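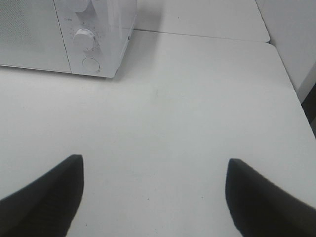

Food Service Basics, Unit 4
Reheating and holding cooked food

Read these notes before the practical. Bring your probe thermometer and the blank log sheet from Unit 3.

## Power and time

Package directions are written for one wattage. The ovens in the Humcombe kitchen are rated at 800 watts, and the one in the Kustness annex is 830. The difference is small enough to ignore for single portions. At home, look for the rating plate on the back or inside the door.

Power settings on most household ovens work by switching full power on and off. A setting of 70 percent means the oven heats for 70 percent of the time. The pauses let heat move from the outer part of the food toward the middle.

## Reheating a portion

1. Spread the food in an even layer in a shallow dish.
2. Cover loosely and leave a gap for steam.
3. Heat for half the stated time, then stir or turn.
4. Finish heating and let the dish stand, covered, for two minutes.
5. Probe the thickest part in at least two spots. Leftovers must reach 165°F.

Standing time counts as cooking time. Do not probe until it is over.

## Filled breads and sandwiches

Bread heats faster than meat and turns tough when it is overheated. Take the sandwich apart where you can. Heat the filling alone, check it, and put it back together with bread that has been warmed separately. Lettuce, tomato and cold sauces go on last.

A burger patty should be probed from the side, with the tip in the center. Pushing the probe down from the top often gives the reading of the plate underneath.
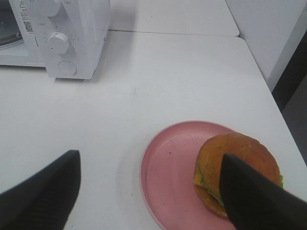
## Holding and discarding

Hot food is held at 135°F or above. Food that has been reheated once and not served is thrown out. Write the time on the log when the food leaves the oven, and again when it is served.

## For next class

- Read the Rornesent handout on cooling, first 5 pages.
- Finish the Hwang case worksheet, including the log from November.
- Write down the wattage of one oven you use outside class.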